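Speaker notes: Buying the second arm cell (what we budgeted, what we forgot)
18 January 2023
Talk for the Rodelham equipment planning meetup, slides 1 to 11

Slide 1. Title.
Say hi, thank the hosts, check that the back row can hear me. Then straight in, no company history! People can read the Brestari page if they want the company history.

Slide 2. What I was asked to do.
So last March I got handed a spreadsheet with one line on it. The line said "robot, second" and next to it was a number that had been copied over from the first robot. That was the whole plan. I want to spend this talk on everything that should have been under that line, because I had to add it all later, one awkward email at a time.

(Pause here. Ask who has had that spreadsheet. Hands will go up.)

Slide 3. What the job is.
We handle cloth. Flat pieces mostly, picked up off a table, spread out, folded, put down again. It sounds like the easiest thing in the world and it is a horrible thing to automate, and that matters for the money, which I'll get to. A rigid part sits where you put it. Cloth slumps and bunches and does something new every single time, so you pay for tries. Lots and lots of tries.

Slide 4. Where the quote stopped.
The Šimko quote covered the arm, the controller and the delivery. Lovely quote, very clear, two pages. It did not cover the hand, the wrist camera, the table, the lights, or one single inch of extra cable. None of that is a trick on their part, by the way. I just hadn't asked. Read your quote for what's missing and write those things down the side in pen.

Slides 5 and 6. Leave these up while I talk, don't rush.
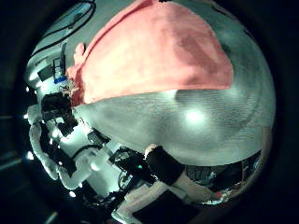
Pink cloth, gray table, as the wrist camera gets it.

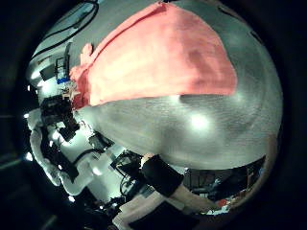 Lighting was the line I fought hardest for, and I'd put it in on day one if I did this over. I had budgeted 60 dollars for lights, because I figured a room has lights in it already. Then we started looking through the camera. See the round white glare on the gray tabletop, just below the edge of the cloth? It's on both slides. A person wouldn't give it a second thought, but it's one more bright shape the software has to learn to ignore, and every week somebody spends on that is a week you're paying for. The diffusers and a decent stand came to 816 dollars in the end. I still haven't bought a new table surface, so that's in this year's request too (get a sample of the surface and put it under your own camera before you order, please, it costs you nothing).

Slide 7. Cables.
Quick one. Buy more than you think and buy them longer than you think. Then budget for something to hold them up and out of the way. We left that off and had to ask for it separately, and a separate request for cable clips makes you look like you can't plan a picnic.

Slide 8. The hand.
Grip pads wear. Fingers get knocked. I now keep a full spare set on the shelf and I count it as part of the purchase price. If your finance people want it under supplies, fine, let them, but get it approved in the same meeting as the arm. We lost most of a week waiting on a pad once and the arm just stood there being expensive.

Slide 9. The numbers.
OK, this is the slide people take a photo of, so slow down. Extras on top of the quote, everything in, came to 2,816 dollars, and that has the 816 for lighting inside it. The rest is cable, mounts, spare pads and a shelf unit. Compared to the arm it's small. Compared to what I'd set aside for extras, it was embarrassing.

Then there's people time. I guessed 60 hours of setup and it was around 200. That one hurt a lot more than the lights did.

Slide 10. What I do now.
I build the request around the task and work outward. What does the hand touch, what does the camera look at, what does the arm plug into, where does everybody stand. I walk through it at the table with a notepad before I open any catalog. For the Usteo project I did that first and the list came out at a page and a half, and so far I've only had to go back and ask for one thing. (It was a power strip. Go ahead and laugh.)

Slide 11. Questions.
If it's quiet, offer to talk about leasing, somebody always wants to talk about leasing. My short answer is that we looked at it and the terms didn't suit a job where we keep changing the hand. Blank copy of my request sheet is on the table by the door. Remember to pick up the clicker.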